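Search this site Search

Working Fewer Hours Than We'd Like: A Student Report on Part-Time Jobs in Gindis

Filed under: Student Work, Economics, Jobs and Wages
4 min read

When our class was told to pick one number from the news and follow it home, I picked the unemployment rate, mostly since my aunt kept saying that it didn't sound anything like our town. She has a job, and so do both of my cousins, but all three of them would gladly take more hours if anybody offered. I wanted to find out how many people in Gindis were in the same boat, and I had a lovely time doing it, even on the rainy Saturday when my survey sheets got soaked.

I handed out a one-page survey in April at the bus station, the library and the two biggest employers near the river, which are the Brolla packing plant and the Plirby garden store. I got 59 sheets back. Of those, 45 came from people who had a paid job at the time, and I used only those for the main part of this report (the others were mostly retired folks, who wrote me some very kind notes in the margins).
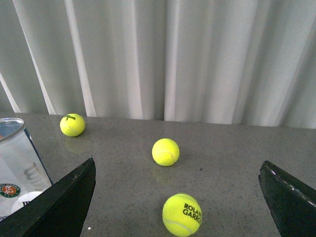
Does a person who works part time but wants full-time work count as unemployed?

Anyone who did paid work during the survey week is counted as employed in the official figures, even if it was only a few hours. People who want full-time work and can't get it show up in a separate, broader measure.

Of my 45 workers, 30 told me they wanted more hours. Most of them blamed schedules that change from week to week, and several said they couldn't take a second job because they never knew when the first one would need them. One woman at Brolla had turned down evening work at the Bashir bakery twice for that reason, and she was still pretty sore about it.

My teacher, Vratislav Vlček, reminded me (more than once, and he was right) that people who are unhappy with their hours may be more likely to fill in a survey about hours. I also missed anyone who drives to work, apart from the ones who happened to stop at the library. If I did it again I would go door to door on a few streets and ask what people earn, too, which I was too shy to do this time.

Thank you to everybody who borrowed my pen and gave it back. The blank survey and my tally sheets are in the folder at the back of the classroom.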